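Field Trips & Open Days

An afternoon at the Keleo workshop in Rostport

I had been promising myself a visit to Keleo for ages, and one gray December afternoon I finally took the bus out to Rostport with Annick Hawthorne, who kindly lent me her spare umbrella and talked the whole way. Our host was Damir Đorđević, a lovely patient man who put up with every question I had (and I had plenty!).

People there record tasks by hand with grippers, so that a robot can learn from them later. The one on the table was hanging up bow ties, and I could have watched it all day. 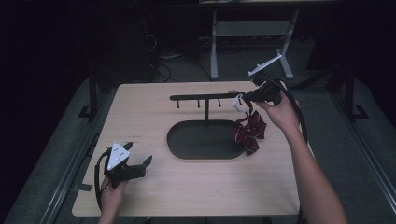
Bow tie in the right-hand gripper, beside the accessory stand.

What I really came for, though, was the story of the slipping pads. Back in the fall they had 339 recordings for this task, and Damir found that 142 of them were no good - the grippers had been letting go a moment early, and the ties slid down onto the tray. Everyone blamed the software first, and they lost 5 days to that. Then Annick, who was helping out in those weeks, ran her thumb over the foam and felt how smooth and dusty it had become. Such a small thing, and so much work thrown out! Now the foam gets looked at before every session, and there's a sheet by the door to sign.

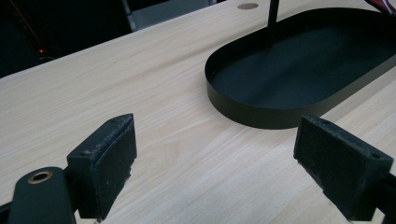

Foam pads on the open jaws, with light specks along their edges.

We finished with tea and a very good plum cake, and missed the first bus home. Damir says they'll open the doors again in spring, so do write to him if you'd like to come along.

Last updated: December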